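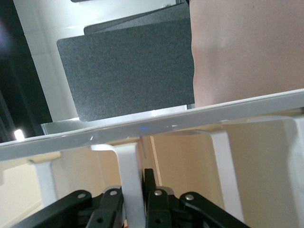
Dallell gives every supplementary file its own record, linked to the article record by a parent identifier. A file record has a title, a resource type, a licence and a short description, and all four must be filled in before an identifier can be requested. The description is shown to readers on the landing page and is also indexed for search, so it should say plainly what the file contains. For a still image, "dark grey felt divider panels standing over a glossy white tabletop" is acceptable; "Figure S4" and "office photo" are not. Descriptions may be up to 200 characters long, including spaces.

Search this guide Go

5.3 Setting up identifiers for supplementary files

This section applies to journal managers and to editors with deposit rights. Authors can fill in file records but cannot request identifiers.

Before you start, check that:
- the article record has the status Accepted or Published
- the journal's Endel deposit account is active (see 5.1)
- all supplementary files have been uploaded in their final form

CAUTION: An identifier cannot be deleted once it has been registered. If a file is withdrawn later, the landing page stays in place and shows a withdrawal notice. Use the test account for practice deposits.

5.3.1 Turning on file-level identifiers

1. Sign in and open Journal > Settings > Identifiers.
2. Under Level, change Article only to Article and files.
3. Enter the prefix supplied with your Endel account. Do not type the slash.
4. Choose a suffix pattern. The default is the article number followed by .s and the file number, with no leading zeros.
5. Select Test connection. A green bar shows that the account details have been accepted.
6. Select Save.

Note: The new setting applies to articles accepted after the change. For older articles, use the batch tool in 5.5.

Note: Changing the suffix pattern does not alter identifiers already registered. A journal that changes its pattern will have both forms in use.

5.3.2 Completing the file records

Open the article and select the Files tab. Files with missing fields are listed first. The resource type must be chosen from the list (Dataset, Image, Software, Text, Other), and Dallell does not guess it from the file extension. Where the content of an image is not certain, keep the doubt in the wording: "small electrical component resembling an industrial pushbutton switch, lying on its side on a greyish-beige tabletop" is better than a firm name the author has not confirmed. Part numbers and makers' names should be added only by the author.

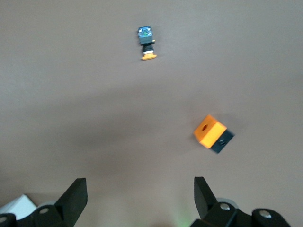
1. Select Edit beside the first file.
2. Enter the title. Do not repeat the article title.
3. Choose the resource type.
4. Choose the licence. If the licence differs from that of the article, tick Separate licence.
5. Enter the description.
6. Select Check record. Fields with errors are outlined in red.
7. Repeat for each file, then select Mark all as ready.

5.3.3 Requesting the identifiers

1. On the Files tab, select Request identifiers.
2. Check the list of target addresses. Each one must open a landing page and must not link straight to a download.
3. Select Send. The status changes to Queued.
4. Wait for the status to change to Registered. Do not send the request again while it is queued.

CAUTION: Replacing a file after registration creates version 2 of the record. The first version remains open to readers and keeps its identifier.

5.3.4 Error messages

Error 97: Parent not found. The article identifier has not been registered. Register it, then repeat 5.3.3.

Prefix mismatch. The prefix in Settings does not belong to the account in use. This often happens when a journal has moved from the test account.

Description too long. Shorten the text. Dallell does not trim it.

Queue stalled. Large batches are sent in parts. The February import of the Estivwood back files, 3,775 records in all, was sent in this way. If the status has not changed by the next working day, contact support and quote the batch number.

Section last revised May 24, 2022

Related sections
5.1 Linking an Endel deposit account
5.2 Article identifiers
5.4 Citing supplementary files in reference lists
5.5 Batch tool for older articles
6.1 Exporting records to Ha
6.3 Withdrawal notices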